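Last revised 6 Jul 2021. Questions that aren't covered below go to Yamuna Devadiga (skills lab scheduling) or Leif Skjelbred (instrument service). This page applies to the Pradasmont site only. Amance staff have their own version, and the on-call rules differ.

# Automated suturing steps: staff FAQ

## General

**What is being automated?**

Parts of the closure sequence on the bench: needle pickup, needle throw, needle handover and knot tying. Each of these is a separate routine in Vistico, the control software, and each can be switched on or off by the person at the console. Exposure, choice of suture, stitch spacing and the decision to stop remain manual.

**Is any of this used on patients?**

No. Everything described on this page is bench work in the skills lab. A change to that would need a separate approval and a separate page.

**Who is allowed to run a routine?**

Anyone with console sign-off at level 2 or higher. Level 1 staff may set up the bench and run the arms manually with a level 2 person in the room. Assistants don't need console sign-off to work at the bench side.

**Does the console operator sit back while a routine runs?**

No. The operator keeps both hands at the controls and one foot over the clutch pedal. Releasing the pedal holds both arms where they are. A routine doesn't restart on its own after a hold; it has to be selected again from the menu.

## At the console

**Which view should I watch during a throw?**

Needle angle and thread position are judged separately, and most errors in the first weeks came from watching only the first. Use the wrist view for the throw itself and the fixed view between steps. In the wrist view the instrument sits at bottom center and the clear cannula sleeve takes up a good part of the lower image, so anything directly behind the sleeve is seen through it, if at all. Thread is the main problem: one strand can run up across the bright spot and stay easy to follow, while another passes behind the black instrument head and only reappears on the other side, heading into the dark corner. Check both sides of the head before you confirm the next step. The hotspot moves with the light and the darker edges can't be corrected by raising the gain, which only washes out the middle.
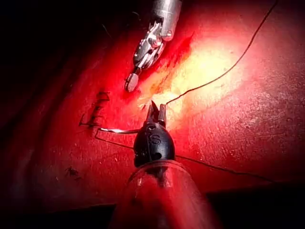 Operators used to the old two-monitor setup tend to leave the fixed view on the left screen and forget it. Vistico now asks for a confirmation in the fixed view before every knot. The prompt can't be turned off at levels 2 and 3.

**When should I take over manually?**

Take over if any of the following applies:

- You can't trace the strand you are about to pull.
- The needle has rotated in the jaws.
- The second instrument is closer to the tissue than you would have placed it yourself.
- The surface tears or lifts at the entry point.
- You have a reason that isn't on this list.

A takeover isn't recorded as an operator error. It is logged with a time and a step name, and a comment is optional. Takeover counts aren't used in performance reviews.

**Can I change the stitch spacing during a run?**

Yes, between stitches. Hold, open the plan, move the next entry point and confirm. The stitches already placed are locked in the plan. If you want one of them redone, end the run and cut it manually.

**The software says "slack unresolved." What does that mean?**

The length of thread paid out doesn't match the length Vistico expects between the last knot and the needle. Usually there is a loop lying somewhere outside the lit area. Switch to the fixed view, find it, and draw it in by hand. 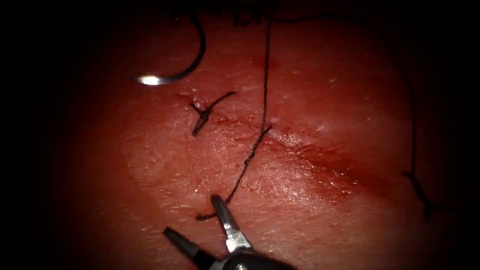
Don't clear the message with the override key unless you have followed the strand from one end to the other. The override is meant for runs where the thread was deliberately shortened – the software has no way of knowing that you trimmed it.

## At the bench

**What changes for assistants?**

Fewer instrument exchanges and more watching. The assistant now calls the thread aloud before each knot ("clear left, clear right") and the operator repeats it. The call replaces the old practice of tapping the operator's shoulder, which didn't work well once the console was moved to the far wall.

Assistants also load needles into the holder rack. Orientation matters more than before. A needle loaded backward will be refused at pickup and the run will pause.

**Who cleans and inspects the instruments?**

Same as before, with one addition. Jaw faces are inspected under the magnifier after every session instead of once a week. Worn ridges let the needle rotate, and the routine corrects for rotation only up to a limit. Put suspect instruments in the yellow tray and fill in a Yip ticket. Leif collects the tray on Tuesdays and Fridays.

**What is the service interval?**

Wrist cables are checked at 400 cycles and replaced at 600. One cycle is one complete stitch, automated or manual. The holder rack is serviced at 1,000 cycles. The counters are on the service tab and shouldn't be reset by anyone except instrument service.

## Jobs, hours and training

**Are positions being cut?**

No positions at Pradasmont have been removed because of the routines. One bench assistant post that became vacant was rewritten as a combined assistant and data review post. The pay grade stayed the same.

**Do I still have to keep up manual suturing?**

Yes. Level 2 and level 3 staff do one fully manual session for every 3 automated ones. Skill with fine thread drops off when it isn't used, and a takeover in mid-knot is harder than tying the same knot from the start.

**Can I decline to be trained on the routines?**

Bench assistants can't, as the thread call is part of the job. Console staff can remain on manual work until October. After that, see Yamuna about reassignment to the training bench or to Amance.

**Who sees the recordings?**

Both views are stored with the run log. Voice isn't recorded. Operators can open their own runs. Other people's runs are open to the shift lead and to instrument service when there is a ticket.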